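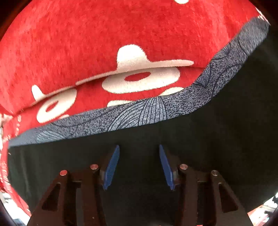
Questions about our stream fish, answered

Every spring the mailbox fills up with the same handful of questions, so I've tried to put the answers in one place. If yours is missing, do write, and please be patient with me in May!

What is the little fish with the big fins under the Wellar bridge?

Almost certainly a sculpin. They have a wide, flat head, a mottled brown body and front fins like a pair of fans, and they sit so still on the gravel that most people walk right past them.

Why don't they swim up in the open water like the minnows do?

A sculpin has no swim bladder, the little air sac that keeps many other fish afloat, so when it stops swimming it sinks. That suits it very well, as its food lives down among the stones: mayfly and caddisfly young, mostly, and small shrimp-like creatures.

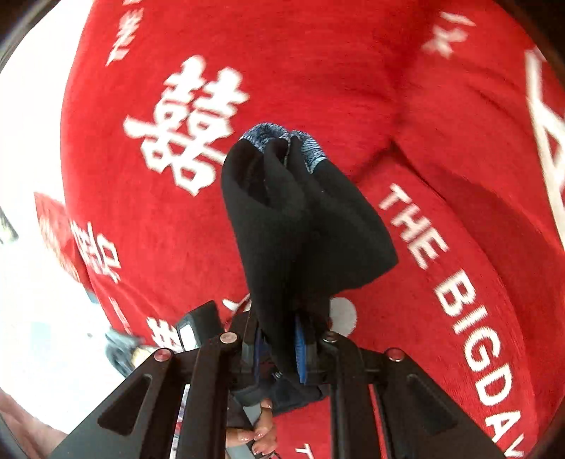 Angharad Skyrme
Stream survey coordinator, Kalholm Creek Watch

Do the parents look after the eggs?

The father does. He picks a hollow under a flat rock, the female sticks her eggs to the ceiling of it, and he stays on guard, fanning them with his fins until they hatch. Often more than one female lays in the same nest, which keeps him busy.

May my children turn over rocks to look for them?

We'd rather they didn't in spring, when there may be eggs underneath. Later in the summer it's fine to lift a rock gently, have a good look, and set it back just the way it was.

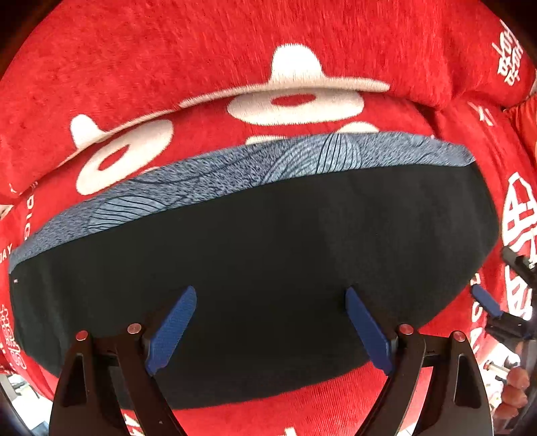 How many did you find last year?

Our crews recorded 1,594 sculpins over 20 stretches of creek. The stretch below Ignacio Road did best, to Beca Price's great delight, as she has been wading it for years.

Can I keep one in a home aquarium?

Please don't. They need cold, clean water with plenty of oxygen, and a warm living room is hard on them.

We use cookies to remember your settings. By continuing to browse, you accept our cookie notice. Accept | Settings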